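**Brornon opens children's clothing exchange in Plandunach**

2021-02-07

Families in Plandunach can now trade outgrown kids' clothes all year long. Brornon, the neighborhood reuse shop, has opened a children's exchange in the front room of its store on Drotel Street, and the first rails are already full!

The idea is simple. Bring in clean clothes your child no longer fits, up to 9 pieces per visit, and take home the same number in the next size up. Sizes run from newborn to age eight, and there's no charge and no sign-up. Denim has been the big favorite so far (little jeans, overalls, pull-on pants with elastic), and the shop would love more of it, especially in toddler sizes.

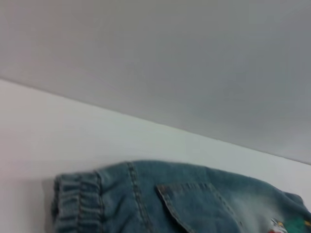 Everything that comes in gets looked over on the sorting table before it goes out. Snaps, seams and elastic are checked by hand, small holes go into the mending basket, and each piece is folded and put on the shelf by size. A soft knee or a bit of fading is fine. Stains and broken zippers go to the fabric bin, where the Simanjuntak sewing group picks them up for patches and quilt squares.

"I folded 42 pairs of pants before we opened and I still wasn't tired of it," said Khairul Rahman, who runs the exchange. "Kids grow so fast that a lot of these have plenty of wear left in them. It's a real pleasure to see them go out the door again with somebody new."

The exchange has two drop-off shelves just inside the entrance, one for tops and one for bottoms. Please turn pockets out and fasten buttons before you leave clothes there. Shoes and winter coats can't be taken yet, but the shop hopes to add both by June, along with a mending evening where parents can learn to replace worn elastic and patch knees.

Questions about the exchange can be asked at the Brornon front counter during regular shop hours.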